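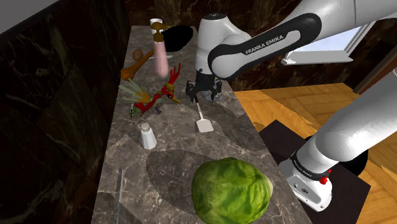 The review group met on 13/09/2023 to consider the Gresent kitchen simulation package offered by Irkon. Marlene Kohlhase took the chair. Also present were Kelly Catterall, Natnael Tsegaye and Ismail Gaber. Apologies were received from Hollis Thibodeaux. The minutes of the previous meeting were approved without change. Mr. Tsegaye presented the spatula task, in which the simulated Franka Emika arm holds the tool by its handle with the blade down on the marble counter. He noted that the counter is well cluttered, with a cabbage, a salt shaker and a pump bottle among the items, and that this suits the Tollusari test plan.

## 1. License and price

Ms. Catterall reported on the written offer from Irkon. The yearly fee is $3,018 and covers 22 user seats. Support is by email only during the first year. The chair asked whether seats can be moved between the Tollusari and Beddoe sites. The offer does not say, and Ms. Catterall will put the question to Irkon in writing.

## 2. Object library

The package includes around 300 household objects. Mr. Gaber was satisfied with the surface detail on the food items and spoke in favor of the mix of shapes. He asked that soft goods be looked at separately, as the Beddoe team has had trouble with cloth in other packages. Mr. Tsegaye agreed to request the technical notes on cloth.

The group discussed the approach position for the spatula, with the gripper open above the head of the tool and the handle lying toward the front of the counter. Mr. Gaber asked that grasps on the head and on the handle be scored separately. This was agreed. Ms. Catterall asked that the translucent spray bottle be kept in the test set for the camera work.

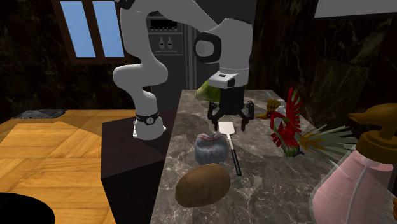 ## 3. Decision

It was moved by Mr. Gaber and seconded by Ms. Catterall that the group recommend a trial license for the Tollusari site, with Beddoe to be added once the question of seats is settled. The motion carried. Purchase of the full license was deferred to the November meeting.

## 4. Actions

- K. Catterall: write to Irkon on the transfer of seats and on telephone support.
- N. Tsegaye: obtain the cloth notes and send them to all members.
- I. Gaber: draft the scoring sheet for the spatula task.
- H. Thibodeaux: confirm that 2 workstations can be set aside for the trial.

There being no further business, the chair closed the meeting.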